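The folding cell at Skallambridge is running again after its service, and Griet Wouters has kindly passed along her notes for anyone looking after it next.

## Wrist cables

Leave plenty of slack and check again with cloth in the jaws.

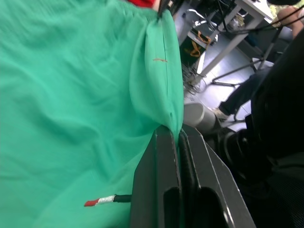 ## Jaws and brackets

Go gently with the screws on the camera brackets, please, and try socks first, as they're wonderfully fussy.

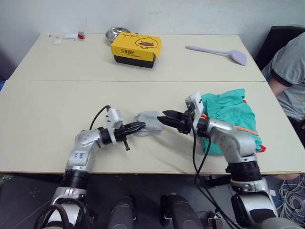 Then move on to shirts, where both arms have to share the load, and keep the grey cloth and spare screws in Harnix drawer 17.

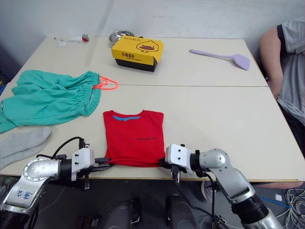

*Last changed: 10 March 2021*

Jasper Van Acker has the spare key, and he's always glad of a visitor!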